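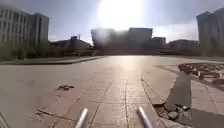 The plaza in front of the Listilow buildings, sun ahead.

March, started 9:40

Stone cleaning trial, second entry. Yoga Wijaya asked me to write down everything this time, also what went badly, so I try.

We have two cleaners to compare, the Prollent and the one from Ochoa. Both are diluted the same, 250 ml in one bucket. I prepared 3 test tiles at the bench, spare ones from the Granda store, and put on each the same amount of cooking oil and left them overnight under a cloth.

Tile one (Prollent): the stain became lighter after the first scrub, but a ring stayed. Second scrub made no difference that I can see. Tile two (Ochoa): slower, no ring. Tile three had only warm water and looks almost the same as yesterday.

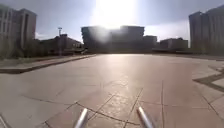

My doubt is about the joints. The grout on the Prollent tile feels a little sandy under the fingernail, and on the other one it does not. It can be that this grout was already weak – the spares are old and I did not check them before the oil. My mistake. Iraís Varela says we should repeat with fresh grout and wait until it is fully hard, and I agree with her.

The maintenance office wants a price for 2000 square meters. I don't want to give it before the grout question is closed. I told them so by phone at 11:15, they were not very happy.

To do: buy the stiff brush again (the bristles of mine are bent), ask Ochoa for the safety sheet, label the buckets. Today I mixed them up once and had to throw one away.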